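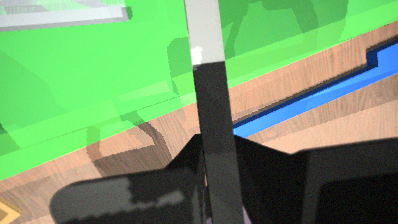 Re: [Rornolside-tables] Recovering the club table, and which cloth
From: Hauwa Ezeani
To: Rornolside tables list

Aminu, thanks for writing this up. Replies are under your questions, and I trimmed the parts about the lease.

Aminu Dauda wrote:
> We have had the same cloth on the back table for 6 years and it is
> worn through near the head spot. Thodoris wants to go to the faster
> worsted cloth. Salamatu would keep the napped cloth we have now.
> I don't play well enough to have a view. What would the
> difference be for a normal league night?

The main thing is speed. A worsted cloth has no nap to speak of, so the ball rolls farther for the same stroke. People who learned on our table will overrun position for the first few weeks and complain about it. After that most of them will be fine. The napped cloth is more forgiving if you hit everything too hard, which describes most of our Division 3 players.

The other difference is wear. Worsted doesn't pill, and you can wipe it down with a barely damp rag. Napped cloth has to be brushed, always in the same direction, and we have never been good at that. I found the brush behind the radiator in August and I don't think it had been used since spring.

Worsted does show burn marks from break shots, the little white dots and tracks. They don't affect play much but they look bad on a new cloth. If we go that way I would ask people to break off a scrap of cloth laid under the cue ball.

> Second question. The quote from Radby includes leveling and new
> rubber. Do we need the rubber? It adds a lot to the price.

I think we do. Try rolling a ball slowly into the long rail on the window side, about halfway down, and then do the same on the opposite rail. The window side comes back noticeably shorter. That rail gets afternoon sun and the rubber has gone hard. If you put new cloth over bad rubber you pay for the rail labor twice, because the rail cloth has to come off again when you finally fix it.

Ask them whether the price is for all the rails or only the bad ones. Do all of them. A table with four old cushions and two new ones is worse than one where they are all equally tired.

Leveling you need regardless. The floor in that corner has settled. I put a machinist's level on the slate last winter and it was off toward the door, enough that a slow ball drifts. The seams between the slates felt fine to me but they can only be checked properly with the cloth off, so have them look and re-wax if needed.

> Third. Bukola says we could do it ourselves over a weekend and
> save most of the money. She has done one before.

Bukola did a good job on her own table, and that was a one-piece slate with stapled cloth. Ours is three-piece and the bed cloth is glued. Stretching it evenly is the hard part. If the tension is different side to side, the ball will curve on a slow roll and you can't fix it without starting over. I would pay for this one.

What we can do ourselves is the prep. Take off the pockets, clear the room, get the light down out of the way, and vacuum underneath. Shek charged the Evelix club extra for that when they did theirs, and I expect Radby would too. Please don't unbolt the rails until the fitters say so.

> Last one, what color?

Green. I know the blue photographs better and two people have asked for it. Our other table is green and I would like them to match. The bright tournament green is fine, I would just stay away from the dark one – with that ceiling light it makes the 6 ball hard to pick out from the far end.

On money, we have 2000 in the equipment fund and the quote with rubber comes in under that. Dues are paid by 61 members so far this season, so we could also cover the scrap for breaking and a new brush for the other table without asking for anything more.

If we book soon it can be done before the fall league starts. Allow a couple of days with nobody on it. I can be there to let the fitters in if it's after 2 p.m.

Thodoris, you had the name of the cloth you played on at Evelix. Could you send that to Aminu so he can ask for a price on it?

Hauwa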